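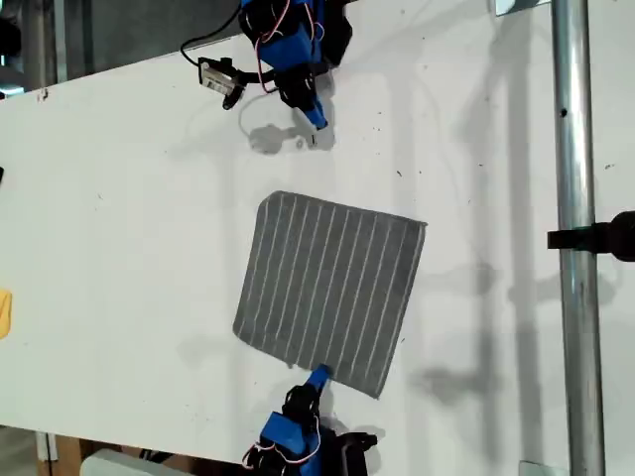
Page last changed: February, 4:40 pm

Gray Striped Cloths - Gallery

These pages show the household cloths we keep at Fodness, one type per page. This page is for the gray cloth with thin white stripes. The full list is kept under the name Plekano, and this cloth is entry 209. The pages are mainly for people who sew or buy their own towels and want to see how a plain stripe looks when it is in use and not folded on a store shelf.

The first picture has the cloth laid out flat on the white table. It is a medium heather gray, and the white stripes are evenly spaced. Three of its neighbors on the list are plain gray with no stripe at all, and they are easy to mix up in a drawer when only a folded edge is showing.

Care notes

We wash these warm with other grays and dark colors. The stripe stays white for a long time if the cloths are kept away from red and navy items. Line drying is fine. A dryer on medium is also fine, but take them out while they are slightly damp and pull the corners by hand - the hem can tighten up more than the middle does, and then the cloth will not lie square.

Ironing is up to you. If you do iron, go along the stripes and not across them. Going across tends to push the weave and the stripes come out wavy.

Folding

Our usual fold is in half along the stripes, in half again the same way, and then in thirds. The stripes then run the length of the bundle and a stack of 5 fits in a shallow kitchen drawer. For a table setting we fold to a square and leave the stripes pointing at the guest. Either way, start with the cloth flat and smooth it from the middle outward before making the first fold.

The next picture is a closer look, with the cloth lying diagonally on the white surface. The stripes look pale against the gray. 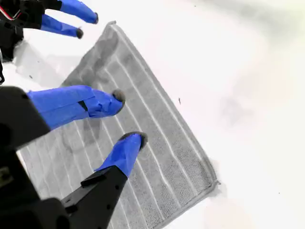

Can I use a striped cloth like this for drying glasses?
Wash it two or three times first. New cloths often leave lint on glass, and that mostly stops after the first few washes.

Other pages in this set

Plain gray cloths
Checked cloths, small check
Plernach table runners
Vahidi napkins, old stock - the napkin page is not finished, and the sizes on it still need to be measured again

Page views to date: 2,988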